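Operating Systems for Everyday Users
Handout 2: Updates and release channels

A laptop operating system usually ships through more than one channel. Stable gets a change last, after beta testers have used it. Read Soomro's chapter on the Semow laptops before the lab. It covers 430 machines moved from beta to stable, and the two settings that reset themselves on the way.

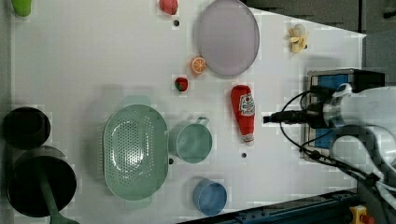
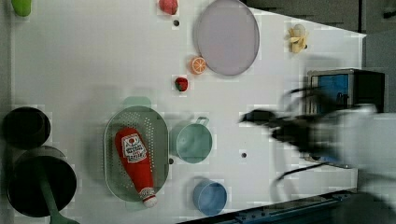
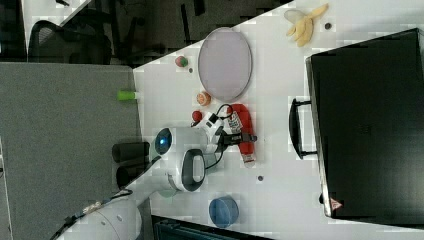 Objects on a white tabletop, three views.

Terms to know: channel, rollback, staged release. A rollback on most systems wipes local files — back up first.

Lab task: on your Renix account, find the channel name and the build number and write both down. Do not switch channels on the lab machines. Hand your sheet to Tariq Usmani by the end of the session.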